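Shop > Work Cells > Skirby Bench Arm Kit

I put the Skirby kit together for repair shops that want to try automation on PC teardown without blowing the whole year's budget (been there!). You get the arm, the gripper and a slotted aluminum table for $850 a month, and I ask for a two-month minimum.

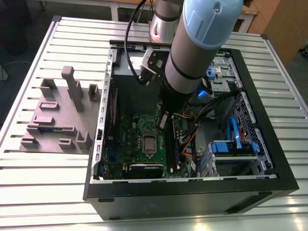 What should I budget on top of the rental?
Plan on $600 for fixtures, plus $114 for shipping from our Rondemport warehouse.

Measure your doorway before you order, please – the table ships in one piece! Hugo Lemaire handles the bookings and he's quick with quotes.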